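Etiquetas: Política local | Visitas | Assembleia | Portas abertas

Portas abertas na assembleia de Larnden: notas à pressa

Escrevo isto no autocarro de volta, desculpem a falta de ordem. Cheguei a Larnden às nove e pouco, fila já na escada. Setembro e um calor de agosto. Mochilas abertas à entrada, crachá de visitante, um autocolante verde que se descola da camisa ao fim de dez minutos.

O edifício por fora engana. Parece uma estação de comboios. Lá dentro corredores estreitos, alcatifa gasta, cheiro a cera. Grupos de 30 pessoas, uma guia por grupo, a nossa falava depressa e bem. Começou pela sala das comissões. São 4 comissões permanentes, cada uma com a sua mesa em ferradura e o seu conjunto de microfones que, segundo ela, deviam ter sido trocados na legislatura passada. Um senhor do grupo quis saber quanto custava. A guia não tinha o número. Ficou de mandar por correio eletrónico, e apontou mesmo o endereço dele.

Depois o plenário. Mais pequeno do que na televisão. As cadeiras da oposição ficam à esquerda de quem entra, as da maioria à direita, e os dois independentes de Sukska lá no fundo ao pé da porta. Deixaram-nos sentar. Carregar no botão de voto também, o painel acendeu, votámos uma moção a favor de alargar a hora do almoço. Aprovada. Uma senhora absteve-se.

Parte que me interessava: a sessão de perguntas com deputados, às onze. Sala cheia, gente de pé. Três na mesa, um de cada bancada e a presidente da comissão de finanças a moderar. Falou-se quase só da transferencia de competências para os municípios. O deputado da maioria diz que a lei de Ngubane (é assim que lhe chamam, do nome do distrito onde foi testada) está a correr bem. A da oposição leu em voz alta uma carta de uma junta que ficou com as estradas e sem o dinheiro das estradas. Silêncio. Ele respondeu que a verba sai até ao fim do ano. Ela perguntou de que ano. Risos, e a moderadora a pedir ordem numa visita guiada.

Perguntei eu pela ligação a Tromley, prometida em campanha pelos dois lados. Resposta: está em estudo. Insisti, estudo de quem? Do gabinete técnico. Posso ver? Quando estiver concluído. Pronto. Escrevi tudo no caderno, fica para outro texto.

Intervalo. Café em copo de papel, bolo seco, sentei-me no pátio com gente de Sukska que tinha saído de casa às 4 da manhã para apanhar a camioneta. Vieram de propósito por causa do centro de saúde. Não conseguiram fazer a pergunta, acabou o tempo. Foram deixar um papel na receção, carimbaram-lhes a cópia, ao menos isso.
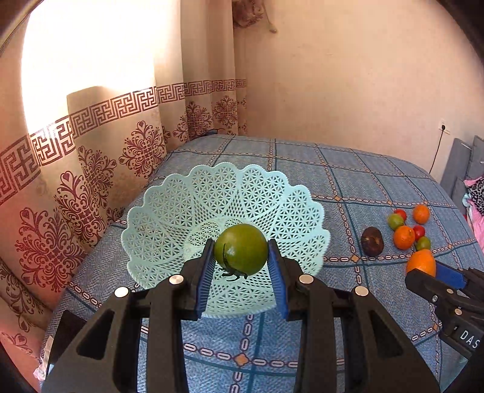
De tarde o arquivo, para mim o melhor da visita. Cave, luz fraca, atas encadernadas até ao teto. Mostraram-nos o livro da primeira sessão, com uma mancha de tinta em cima da assinatura do secretário. Há uma discussão de 4 páginas sobre quem paga as velas. Não se pode fotografar com flash, sem flash sim. A digitalização vai a meio, o sítio na internet só tem as atas mais recentes e a pesquisa não funciona lá muito bem, a própria arquivista o disse.

Coisas práticas para quem for no próximo ano:
- inscrição antecipada só para o arquivo, o resto é por ordem de chegada
- elevador há, mas é preciso pedir à entrada
- a cantina dos deputados não abre a visitantes, levem sandes
- a loja fecha à hora do almoço e só aceita dinheiro

Saí às cinco. Faltou-me ver a biblioteca, ja estavam a fechar. À porta ainda se discutia as estradas.

Comentários

beira_rio: Fui de manhã e não me deixaram sentar no plenário, disseram que estava reservado a escolas. Depende do guia?

Leitora de Tromley: "Está em estudo" é o que ouvimos desde sempre. Obrigada por ter perguntado.

mcosta_77: a carta da junta está publicada nalgum lado? queria ler

Anónimo: O bolo era seco também no ano passado.

Última atualização: setembro, 18h40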